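Dried Fruit at Home: Where the Water Goes

Hjørdis Engebretsen keeps her drying records in ring binders, sorted by fruit and then by month. The oldest covers plums from Utov, where she ran the packing floor of a small dryer before she moved to Prestcombe to teach preserving classes. Most of her students arrive with the same complaint. They dried a batch in September, put it away, and found it sticky or moldy in November.

"They blame the dryer," Engebretsen says. "I ask how long the fruit sat between the dryer and the jar. Usually the answer is that it went straight in."

Fruit leaves a dryer unevenly dry. Thick pieces hold more water than thin ones, and the center of any piece holds more than its surface. A batch sealed at once will even itself out over the following days, and the dry pieces take up what the wet ones give off. Preservers call this conditioning. Engebretsen wants it done in a loosely filled container, two-thirds full at most, shaken once a day for a week.

"If you see fog on the wall of the jar, the whole batch goes back in the dryer," she says. "You don't open it, wipe it and hope."

Her evidence is her own. Over one season at Utov she followed 83 batches of halved plums, of which 38 had been packed without conditioning. Mold appeared in 20 batches, and all but two of those came from the unconditioned group. She is careful about how much weight to put on it.

"One fruit, one dryer, one fall. I would not publish that. I would act on it, and we did. We added the holding week the next year."
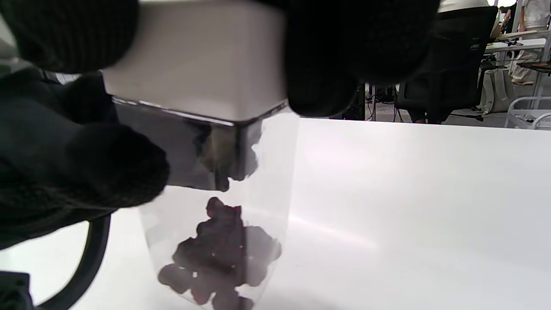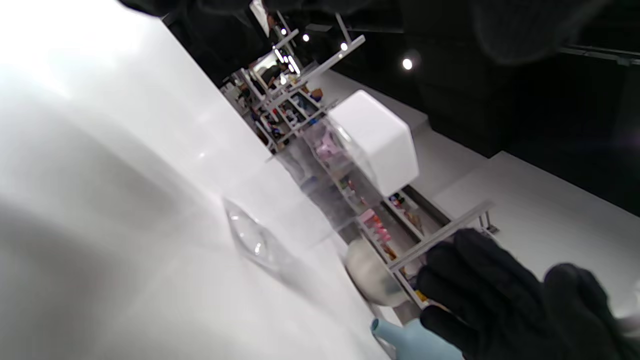
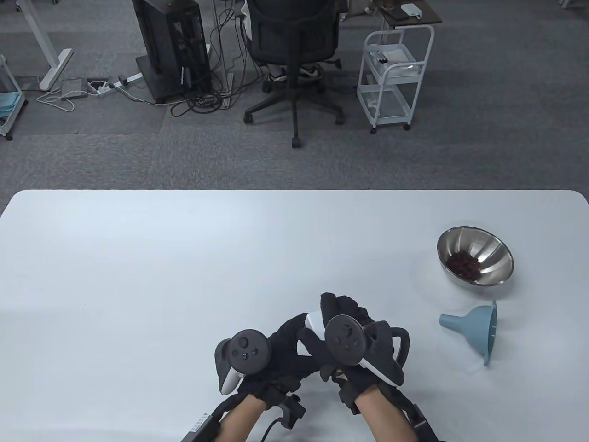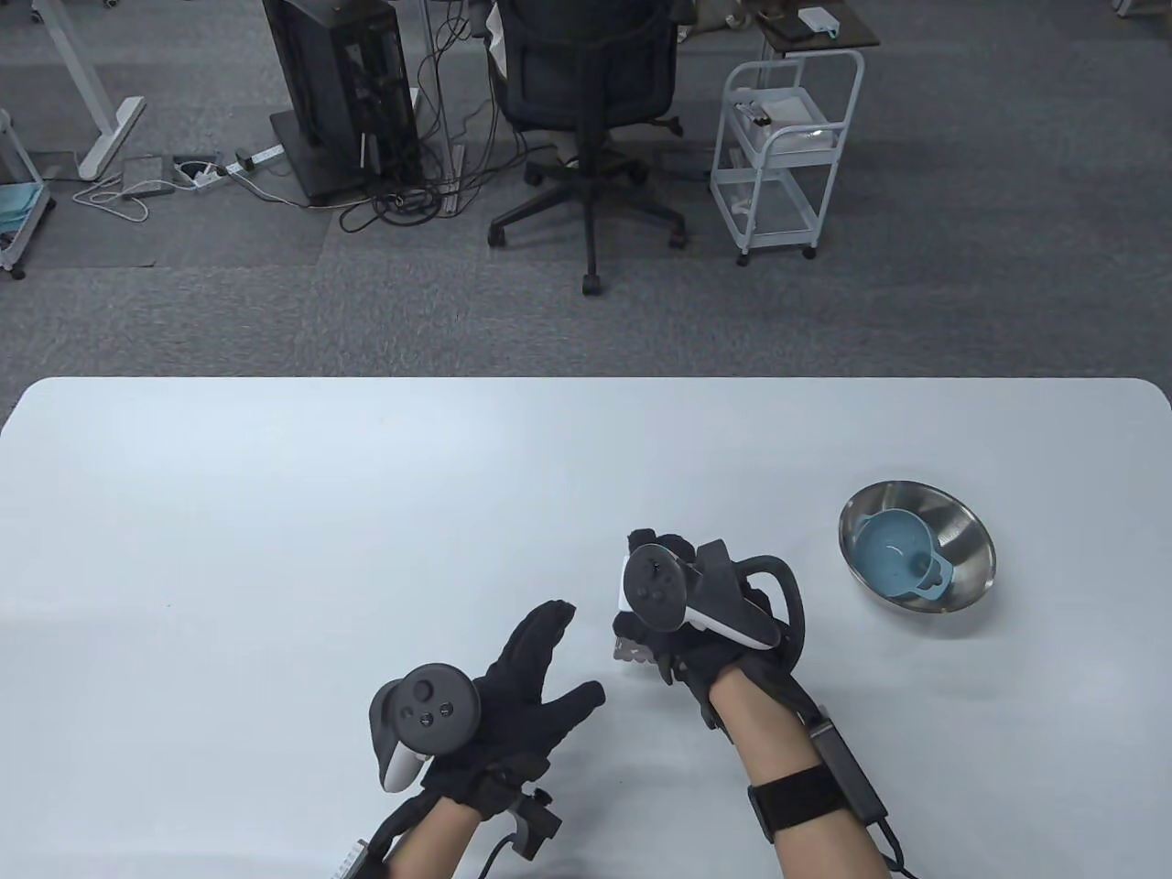 Words: Elli Kettunen
Filed under: Kitchen and Pantry

On containers she has fewer opinions than her students expect. Glass is the better barrier over a long period. Rigid plastic is adequate for fruit that will be eaten within a few months, and it is lighter and survives a drop. What she checks is the closure. A gasket that has taken a permanent set will leak slowly enough to escape notice, and fruit stored under it will gain water through a humid summer and lose it again once the heating comes on.

Her test for a leak uses a kitchen scale. The filled and closed container is weighed, the figure is written on tape on the base, and it is weighed again after a month. "If the number moved, the seal is bad," she says. "A scale that reads to a tenth of a gram is best. One that reads to the whole gram will find the worst ones."

She asked that one point be stated plainly: sugar content changes everything. Apples dried until they are leathery may still be too wet to keep, while raisins at the same moisture content are stable, as the sugar binds more of the water. Drying tables that give a single moisture target for "fruit" are, in her view, of no use.

The table she hands out lists 40 entries by fruit and cut. It began as a photocopy from the extension class in Estley, and she has corrected it by hand so often that the original type is hard to find. The pear line is currently blank.

"I had a value for pears and I stopped trusting it," she says. "The gritty varieties dry differently from the smooth ones. Bassey growers sent me four kinds last year and I am still working through them."

Asked about refrigeration, she recommends it for anything soft enough to bend without cracking, with the container left closed until it has come back to room temperature. Opened cold, it draws condensation onto the fruit, and the conditioning has to be done again.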